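Manipulation bimanuelle d'objets transparents : premiers éléments de méthode

Le présent billet rend compte de l'avancement du volet « contenants » du projet Skovetura, conduit au sein de l'équipe de Plovdale. Il complète la note publiée en décembre sur l'étalonnage des bras et n'engage que son auteur.

La question posée est circonscrite : une politique apprise par imitation peut-elle coordonner deux bras autour d'une bouteille en plastique transparent, objet que les capteurs de profondeur restituent mal et dont les contours varient avec l'éclairage ? Les travaux antérieurs de l'équipe portaient sur des pièces opaques et rigides. Le passage au plastique transparent a conduit à revoir la place accordée aux vues prises au plus près des doigts.
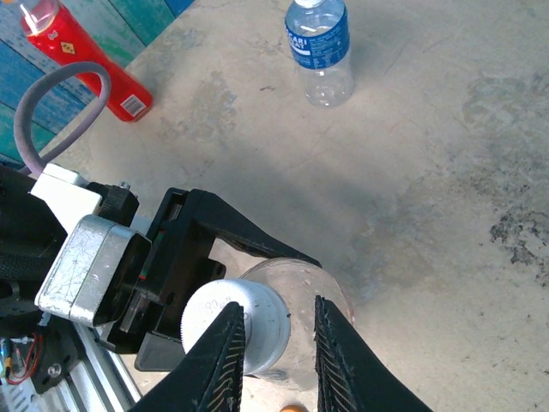 Le modèle retenu, désigné en interne sous le nom de Midar, reçoit des images couleur et les positions articulaires, sans carte de profondeur. Il prédit des séquences courtes d'actions pour les deux bras simultanément. Le jeu d'apprentissage comprend 1104 démonstrations téléopérées, dont 422 comportent une reprise après une prise manquée. Ces dernières avaient d'abord été écartées comme défectueuses ; leur réintégration constitue, à notre sens, le principal enseignement de cette phase.

Deux variantes ont été comparées. La première traite chaque bras au moyen d'un décodeur distinct, avec un état visuel partagé. La seconde produit un vecteur d'action unique. Dans la première, les pinces tendent à se gêner lorsqu'elles convergent vers le même objet : chacune poursuit sa trajectoire et le contact déplace la bouteille. La seconde réduit nettement ces conflits, au prix d'un apprentissage plus long et d'une sensibilité accrue aux retards de communication entre les deux contrôleurs.

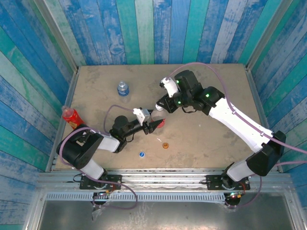

Rhodri Nicholas, à la lecture d'une version préliminaire de ce texte, a objecté que la comparaison favorisait le vecteur unique, dès lors que les démonstrations avaient été enregistrées par un seul opérateur commandant les deux bras. Selon lui, deux opérateurs auraient produit des données mieux adaptées aux décodeurs séparés.

L'objection est recevable. Nous ne disposons pas, à ce jour, d'un corpus à deux opérateurs de taille suffisante pour y répondre, et la conclusion énoncée plus haut doit être entendue sous cette réserve. Une campagne complémentaire est inscrite au programme de travail.

S'agissant de l'évaluation, 19 configurations initiales ont été fixées avant l'entraînement et n'ont pas été modifiées depuis. Elles font varier la position et l'orientation de la bouteille ainsi que la présence d'objets voisins.
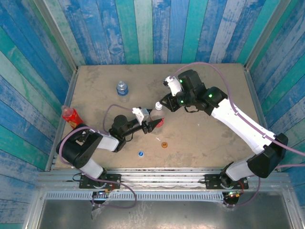 Les échecs se concentrent sur la phase de transfert, au moment où l'un des bras doit relâcher sa prise. Une ouverture trop précoce de la pince reste le défaut le plus fréquent. L'ajout du courant moteur aux entrées du modèle, suggéré par nos correspondants de Modise, est à l'étude ; les premiers essais ne permettent pas encore de se prononcer.

Les fichiers de configuration et le protocole d'évaluation seront déposés avec la prochaine note, qui traitera du retard de communication entre contrôleurs.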